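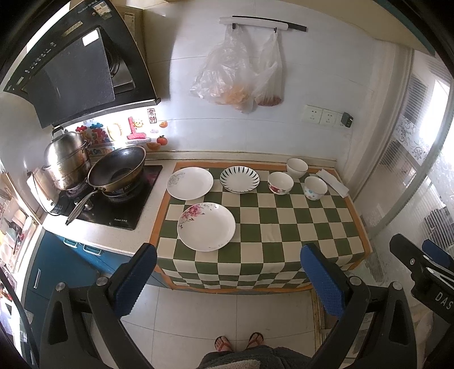

Brunner Compact dishwasher, five months in

I bought the Brunner in January, when the rental I live in turned out to have no room for a full-size machine and I was tired of standing at the sink after dinner. It is a countertop model that hooks to the kitchen faucet with a quick-connect fitting. I paid 200 dollars for it, open box, from the Nitberg outlet. The carton was dented but the machine was fine.

Setup

It took me most of an evening, and the machine was not the problem. The adapter that comes in the bag did not fit my faucet, so I had to go back out for a different thread size. Check yours before you order. Once the right adapter was on, the hose clicked into place and I had a small drip for a day, which stopped after I changed the washer. The drain hose just hangs in the sink. There is a plastic hook for it, and you should use it, since the hose jumps when the pump kicks in.

The feet do not adjust. My counter slopes a little toward the window, and I ended up with a folded piece of rubber shelf liner under one corner.

Washing

There are five programs and I use two of them. Normal is long and gets everything clean, including oatmeal that has dried on. Quick runs 40 minutes and is good enough for glasses, coffee mugs and plates that have had a rinse. It does not deal with egg. I tried Eco for a couple of weeks and saw no difference in the results from Normal, only a longer wait. Glass and Soak I have run once each.

The rack is the weak part. The tines are set close together and lean back, so flat plates stand up well, but deep bowls end up nested and come out with a dirty ring. I put bowls along the front edge and leave a gap between them, and that costs me space for at least a couple of plates. Dinner plates with a wide rim will touch the spray arm unless they go in the back row. Turn the arm by hand before you close the door.

The silverware basket is fine. The lid on it broke in March and I have not missed it.

Drying

Poor. The machine stops, beeps, and leaves everything wet. I open the door a few inches and come back later. Plastic containers have to be wiped with a towel no matter what.

Noise

Louder than I expected during the first ten minutes, then a steady hum. You can talk over it. With the kitchen door shut I can't hear it from the bedroom.

Detergent

Full-size tabs are too much for this machine and left a film on my glasses. I cut them in half for a while, then switched to Pundivari powder and use a level teaspoon. The film went away after the first week.

Compared with the Fonix

I used a friend's Fonix for a month last year. It dries better and has a nicer rack, with tines that fold down. It is also deeper, and it would stick out past the edge of my counter. If you have the depth, I would look at that one first – the price gap is small when it's on sale.

I'm keeping the Brunner. Four stars, with one off for the rack and the drying.

Posted Fri 29 June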